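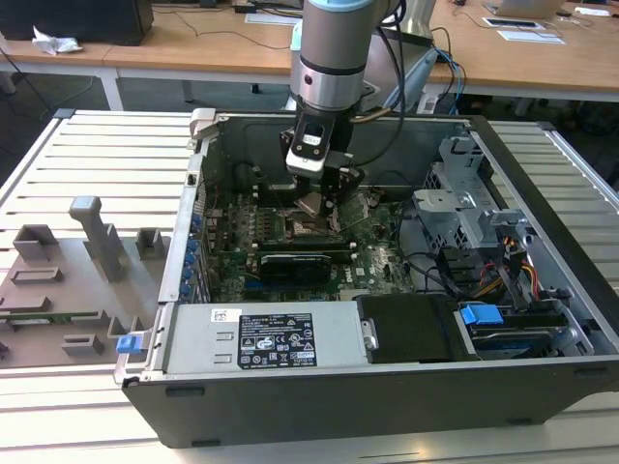 What do you get with the Gevlow profile pack?

You get 3509 short biographies of actors, singers, TV hosts and athletes, in one download that you can search, print and edit on your own computer.

Gevlow is made by Fokex for people who write about entertainers: fan site owners, local radio staff, quiz writers and small magazines. Each profile gives the person's full name, stage name, birthplace, schooling, parents and siblings where they have been made public, marriages, first credit and best-known work. There is also a short career summary that you can reuse in your own pages.

Every fact in a profile has a source line next to it. If two published sources disagree on a birth year, both years are shown and the profile is marked Open. We don't pick one and hide the other. Net worth is left out, and so are home addresses and the names of children under 18.

Searching

Search by name, hometown, birth month, show, team or record label. You can also search by family link, so typing in one sibling brings up the others if they have profiles of their own. Saved lists hold up to 100 profiles each - enough for a season of birthday posts on most sites.

Adding your own profiles

Use the Import screen to bring in notes you already keep in a spreadsheet. The first row needs to hold the column names. Import matches what it can, such as "born" to "date of birth," and asks you about the rest. Profiles you add are kept apart from ours and are not changed by updates.

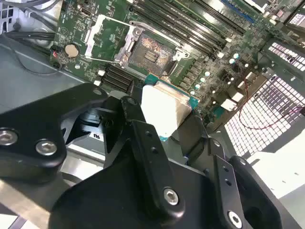 If a name in your spreadsheet is already in the pack, Import shows the two versions side by side and you choose which lines to keep. Stage names are checked too, so a singer listed under her married name will still be found.

Printing

The Pap layout prints one profile per page on plain letter paper, with the source lines at the bottom. There is a larger type setting for reading on air.

Price and updates

The pack costs $80, paid once. Updates are included for 12 months and come out on the first of each month. After that the pack keeps working as it is, and you can buy another year of updates if you want them.

Photos of the people in the profiles are not included. You will need to get those from a photo agency or from the person's publicist.

Corrections can be sent from the Report button on any profile. Please include a link to the interview or article where the correct fact appears.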